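The Case for Leaving the Fourth Quarter Alone

The Utstead league will decide this August whether to adopt a running clock for the second half of its football games whenever one side leads by 26 points or more. The proposal has been received as a kindness to players and a convenience to families. This essay argues that the league should decline it, and that the problem it is meant to solve belongs to the schedule.

The rule is simple enough to state. Once the margin is reached, the clock no longer stops for incomplete passes, for plays that end out of bounds, or for the spotting of the ball after a first down. It stops only for injuries, for time-outs and for scores. If the trailing team closes the gap, the running clock stays in force until the final whistle. That last clause deserves more attention than it has had.

Holger Vik, who drafted the proposal on behalf of the Widcombe club, has set out its purpose with care. Lopsided games, in his view, expose tired linemen to injury and teach the losing side nothing. He is right that a lineman who has played both ways since kickoff should not be asked to play another full quarter against fresh substitutes. The concern is real, and any answer to the proposal must take it seriously.
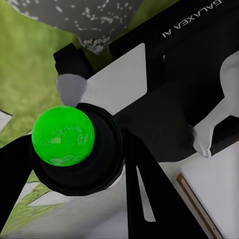
The difficulty is that the rule shortens the game for the wrong people. The players who carry the heaviest load in a one-sided contest have already carried it by the time the margin is reached. Those who lose their minutes are the reserves on both benches, who practice all season on the understanding that a settled game is their game. In a small program, the fourth quarter of a settled game is often the only place a second-string quarterback takes a live snap.

Tyra Ljungberg, in her years coaching the Ornunthorpe offense, made a point of keeping her full playbook open when her reserves came in. She was criticized for it. Opponents took a play-action pass in the closing minutes as an insult, and said so at the handshake line. Her answer was that a young quarterback who is permitted only to hand the ball off learns only to hand it off. The following season, two of those reserves were starters. They threw interceptions, as young players do, but they knew where to look on third and long.

A running clock would have ended most of those lessons before they began. With the clock moving after every incompletion, the sensible call for a leading team is to run between the tackles and go home. The sensible call for a trailing team is harder to identify, and this is where the clause about the closed gap matters. A side that scores twice in quick succession will find itself within reach and without the time to get there. The league would be declaring some games finished while they could still be won.

There is also the matter of how the margin was chosen. The draft offers no account of it. Four touchdowns with the kicks made would be 28 points, and three with the kicks and a field goal would be 24. The figure sits between two ordinary scores and corresponds to neither.

What, then, should the league do about games that are plainly mismatched?

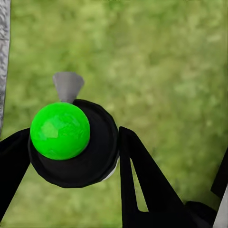 Is there a better way to protect tired players than shortening the game?

Roster rules would do more. A limit on the number of consecutive series a player may spend on both offense and defense would reach the linemen Mr. Vik has in mind, and would reach them in close games as well, where the fatigue is just as great and the clock would offer no relief.

Such a limit is not free of trouble. Yamuna Varma, who has officiated in the league under three sets of substitution rules, has warned that her crews cannot track individual players while also watching the line of scrimmage. The burden would have to fall on the sideline, with each club keeping its own sheet and exchanging it at halftime. Clubs keep poor sheets. A few would keep dishonest ones. Even so, an imperfect limit aimed at the right players is preferable to a tidy rule aimed at the wrong ones.

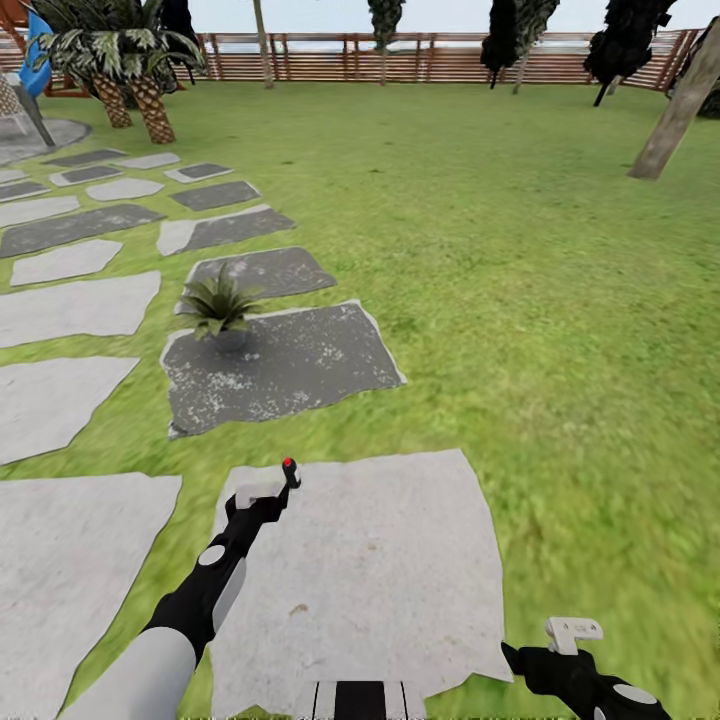
The schedule is the real question

Most of the mismatches that prompted this proposal were foreseeable when the schedule was printed. Mbeki, which draws on a school of 500 students, was sent on the road against programs drawing on 3000. The results surprised few people who had seen both rosters. The league assigns opponents by distance, a practice that made sense when bus travel was the largest cost a club faced, and has kept to it while enrollments have drifted apart.

Maj-Britt Holmgren proposed two years ago that the league split its non-division games by enrollment and prior record, leaving the traditional rivalries untouched. The plan would have added one long trip per season for most clubs. It was set aside on grounds of cost, and it has not been brought back for a vote. The league should bring it back now, together with the figures on fuel and drivers that were missing the first time.
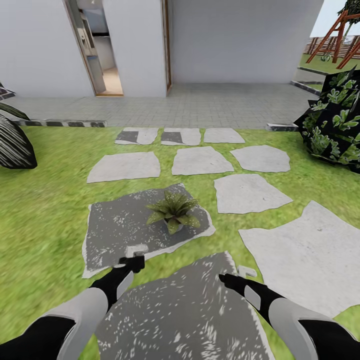 Supporters of the running clock will reply that a new schedule takes a year to arrange and that players are tired this fall. That is a fair objection. For the coming season, the league could allow the two head coaches to shorten the fourth quarter by mutual consent, with the referee informed before the quarter begins. Coaches have long made such arrangements in private. Writing the practice down would give the trailing coach, whose players are the ones most in need of protection, an equal say in the matter.

Njål Söderlund has suggested going further and giving the trailing coach the sole right to call for the running clock. There is merit in this, though it places a heavy choice on a coach whose own players may resent it, and the league would do well to hear from those players before it votes. The draft as written asks neither coach anything. It should be returned to its author, and the schedule should be placed first on the agenda.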